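Towel week, part two

Monday was my second full day of recording towel folds, and I'm finally quick enough at it that it's worth writing up.

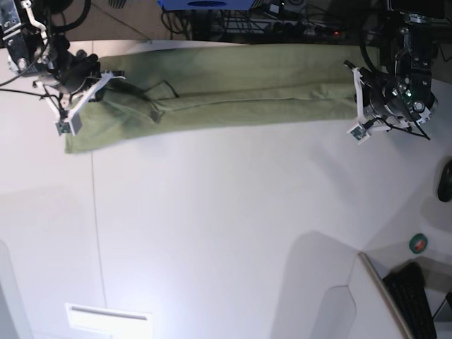 The olive towel, folded lengthwise, with a gripper at each end.

We are aiming for 500 demonstrations of this one task. Ifeoma set the number and I have stopped arguing with her about it. By Monday evening we had over half. Each one starts with the towel dropped on the table any old way, and ends when it's folded and both arms are back at rest. If I fumble and recover, we keep it. If I fumble and give up, Clyde marks it and we throw it out. I lost 13 that way on Monday, most of them before lunch.

The bunched corners are what slow me down. When a bit of fabric flips up near the left end, I can either press on and fix it at the end or let go and regrab. I was doing some of each depending on my mood, and Ratih noticed when she went through the first batch. She wants one habit, so now I regrab every time. It adds a few seconds per fold.

The other thing I changed was where I look. I used to watch the arms. Now I mostly go by the feeds from the small cameras on the grippers, as the policy gets those too. If I can't find the edge of the towel in them, it probably can't either.

Osaze starts a first training run on what we have so far. Next up is the same fold with a thinner towel, which I expect to hate.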